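Notes from the Mending Table

April has been a busy month at the Shemweta sewing room, and I want to start by thanking everyone who came by with a bag of shirts under one arm and a slightly guilty look. Please don't feel guilty! Half of us have a chair at home that has been buried under the "to be fixed" pile since last summer, and mine is worse than most.

We had 34 people through the door over the month, which is a good number for a room with one decent lamp, and between us we got through 116 garments. Most of them were shirts and blouses, and most of those wanted the same two things: a button sewn back on, or a cuff that had started to come away along the stitching. So Mwanaisha Bakilana, who runs the Wednesday evening table, suggested I use this month's item to talk about shirts before anything else, and especially about looking them over before you fold them up and put them away for the season.

Her way of doing it is very simple, and I have taken it up at home. Lay the shirt down loosely on any hard surface, without trying to make it neat, and find the buttons first. Give each one a small tug. Then follow the stitched bands with your fingertip, slowly, the whole length. White cloth is the hardest to check, as the thread is usually white too and the folds throw little shadows that look just like a gap in a seam (I have unpicked a perfectly good one that way, and I was very cross with myself).
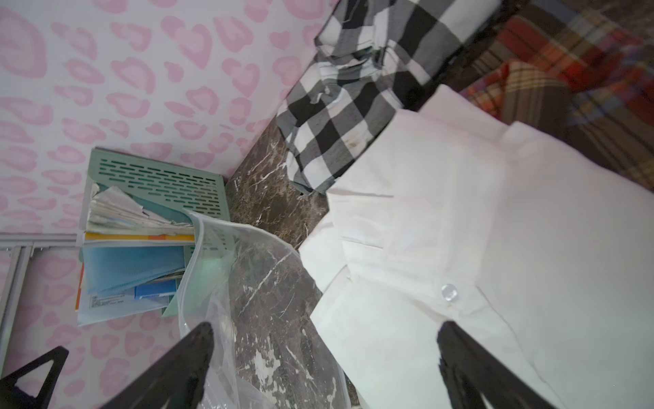

Matching a pearly button

A round, pearly button with a bit of light coming through it looks like the easiest thing in the world to replace, until you put three of them side by side and find that one is cream, one is gray and one is nearly pink. Take the shirt along with you if you can. If you can't, look inside the side seam or at the bottom of the front for a spare, and if there isn't one, move the lowest button up to where it will be seen and put the odd one down where it gets tucked in.

Our button tins, by the way, are in good health. Kellach, the haberdashery by the bus station, gave us 70 cards of shirt buttons when they cleared their back shelves, and they are all sorted by size now, though the colors are still a bit of a muddle.

Checks and plaids are next. Several of you have asked how to patch a checked shirt so the lines meet up, and Mwanaisha has promised to show us on the first Wednesday of next month, starting at half past six. Bring something checked if you have it — an old one is fine — along with sharp scissors and your reading glasses. There will be tea, and I'm told there will be ginger cake as well.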